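How does a computer remember?

By Fabrice Fleury

Do you remember what you ate this morning? And do you remember the name of your first teacher? These are two different kinds of remembering. A computer also has two kinds, and today we will look at both.

The first kind is called working memory. Think of your desk at school. When you do your homework, you put on the desk your book, your pencil and your paper. You can reach everything very fast. But the desk is small, and in the evening you must clear it. Working memory is the same. When the power goes off, everything on this "desk" is gone.

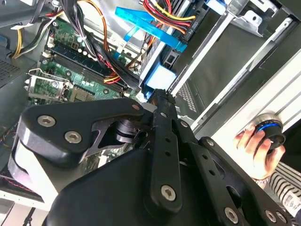 The second kind is called storage. It is more like the closet in your bedroom. It is slower to find things there, but the closet is big, and your things stay in it all night. Your games, your photos and your school stories are kept in storage, also when the computer sleeps.

Now, what is inside this memory? There are no letters and no pictures, only very small signals. Each signal can be on or off. We write "on" as 1 and "off" as 0, and one of them is called a bit. If we put 8 bits together, we have a byte. One byte is enough for one letter of the English alphabet.

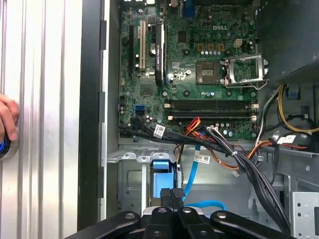

Let us try with a story. My niece wrote one about a dragon named Gilbert who is afraid of matches. Her story has 363 words. With all the letters, spaces and dots, it makes 2000 characters, so it needs 2000 bytes. For a computer this is a very little thing. A photo of Gilbert would need much more place, as each tiny point of color must be remembered too.

Try it yourself! Write your first name on paper and count the letters. How many bytes does it need? And how many bits? (Multiply by 8.) 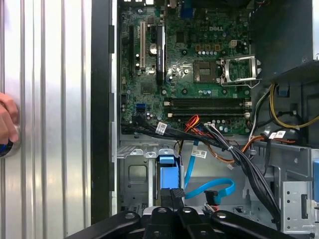
Inside a desktop computer. The round silver piece is a coin-cell battery.

New words
Bit: one signal, 0 or 1.
Byte: 8 bits together.
Storage: the place where a computer keeps things for a long time.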